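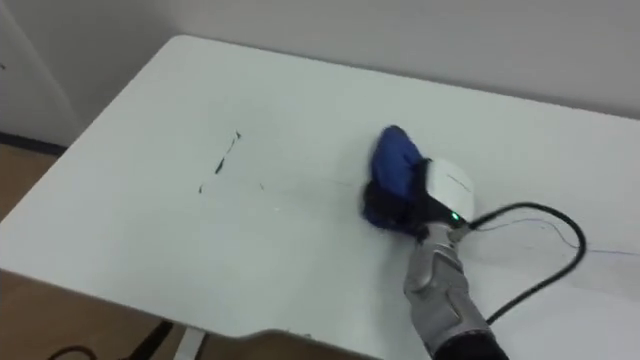

White table

A white table is a table that is white, a category that includes most office furniture and nearly all furniture bought in a hurry. It is used for work, meals and the storage of mail. Dark tables hide coffee and show dust; white tables reverse the arrangement.

History

Painted tables are old, but the plain white top is largely a habit of the modern office. The Zarnetti works sold its first white model in 11 sizes, of which customers wanted one. Its rival Betancur answered with a shade called Clislow, described in the catalog as "warmer." Buyers could rarely tell them apart.

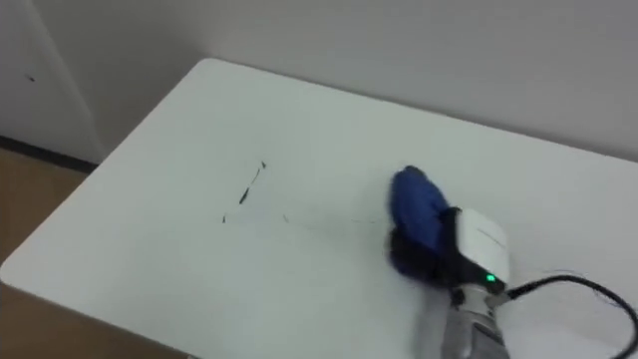 White tabletop with a rounded corner, against a light gray wall

Care

Most makers advise a soft cloth and mild soap. In her guide to household surfaces, Yasaman Nouri lists 25 common stains and recommends the same treatment for 24 of them. The exception is turmeric, for which she suggests a tablecloth.

Placement

Designers disagree about floors. Cường Hà held that a white table needs wood beneath it, and spent up to 60 pages saying so.

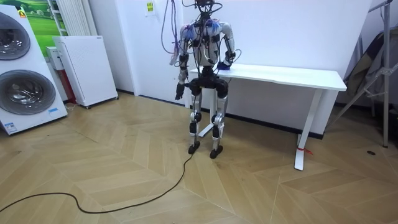

White desk on a light herringbone wood floor

See also
Coaster
Tablecloth
Turmeric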